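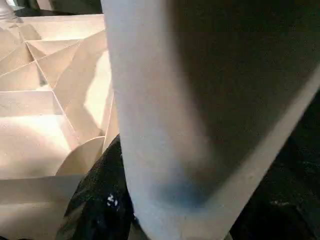
Figure 4. Wrist camera view, Metedetti fingers, folded paper target beside black cloth. Light from the left.

4.2 Finger comparison on folded and soft items

We next compared the two finger sets on the same arm with the same controller. Set A is the Metedetti finger, broad and rounded on the outside with a flat dark inner face. Set B is the Fakir finger, narrower, with a straight outer wall. Both bolt to the Hisier wrist plate, so a swap takes one tool and no recalibration of the arm. Camera recalibrated after every swap anyway. Gripping force was held at the low setting for all trials in this section; the high setting crushed too many targets in the January pilot and those runs are not reported.

Targets were creased paper structures with black fabric next to them. The reason for pairing them is simple. Paper with sharp folds gives the camera plenty of edges, black fabric gives it almost none, and a finger going down between the two has to be guided by whatever is left in view. Lighting was from one side only. We did not try to even it out.

400 trials in total, split evenly between the sets. A trial counted as a success if the item was lifted clear and held for 10 seconds. Dents in the paper were logged separately and did not count as failure. Order was shuffled within each block.

What the camera sees. This turned out to matter more than finger shape as such. The wrist camera sits close to the fingers and the Metedetti finger takes up a lot of the view, center and right, soft and out of focus (Figure 4). The creases on the paper stay crisp. The bright left edge of the finger is easy to segment against cloth but much less so against pale paper, where the two tones come close to each other. The detector lost the edge most often right there, at the facets next to the finger. On the dark side the problem is reversed: inner face and background are both dark and only the light rim between them gives a usable line. We ended up tracking the rim and the left contour together. Tracking one alone was not stable enough on either set.

With the Fakir finger more of the target is visible and segmentation is better overall. It does worse in contact. The straight wall catches on raised flaps and folds them over before the grip closes, and the controller reads that as contact and stops early. The rounded finger tends to slide past. Early stops: 73 with Fakir, 9 with Metedetti. Most of the Fakir ones came from paper, few from cloth.

Color marks on the fingers. Pale gray surfaces pick up marks and reflections, and the faint bluish patch low on the finger in Figure 4 is the sort of thing we mean. The first version of the segmenter used color and would sometimes cut a patch like this out of the finger mask, leaving a hole. Switching to brightness only fixed it for us. Small white flecks on the cloth were a seperate nuisance; they show up as strong point features and the flow estimate locks onto them, which is fine while the cloth stays put and bad once it bunches up. We now drop any feature below a minimum size. This costs very little on paper, where the long crease lines carry most of the signal.

Controller. Position mode and force mode were both tried with each set. Force mode was better for cloth, no clear difference for paper. In position mode the arm would push the fingertip down a bit past the planned depth, and the cloth gathered up against the side of the finger. Force mode cut this down but added time per trial, which the Ostitz group's earlier setup did not have to deal with as they ran open loop. We can not say yet how much of the extra time comes from our filter settings. The filter was tuned once, on Set A, and left as it was.

Limits. One arm, one camera mount, one light direction. Moving the light to the other side would put the inner face in the bright part of the view, and we expect the rim tracker to need retuning for that. Not tested. Clear glass was kept out of the target set and is taken up in Section 4.3, with the same two finger sets and the camera mount unchanged.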